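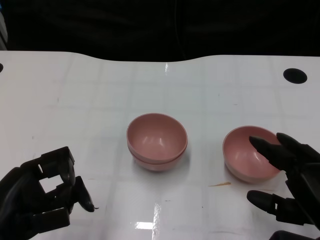
Vomell Notes: Questions We Get a Lot

Does it work offline?
Yes. Notes you write on a plane sit on your device until it finds a connection, then go up in the order you wrote them. Typos included.

What happens if I edit the same note on two devices?
You get both versions, side by side, with the differences marked. Vomell won't pick a winner. We tried letting it once, in beta, and it had terrible taste.

How many devices can I use?
Seven on the free plan, 10 on the paid one. If you own more than that, write to Haris in support, who would mostly like to hear what they are.

Can I import from another app?
Plain text and HTML come in fine. Tables arrive looking a bit seasick. Attachments have to be added by hand for now.

Why does my old notebook say "Error 1109"?
The title has a slash in it. Rename the notebook and sync again. A friendlier message is planned for August.

I forgot my passphrase. Can you reset it?
No. Your notes are encrypted before they leave your device and we don't hold the key. Dorottya Kovács wrote that part and she is not sorry.

How do I cancel?
Settings, Account, Cancel. One click and one "are you sure." You can export everything first from the same screen.

Last updated 2025-02-04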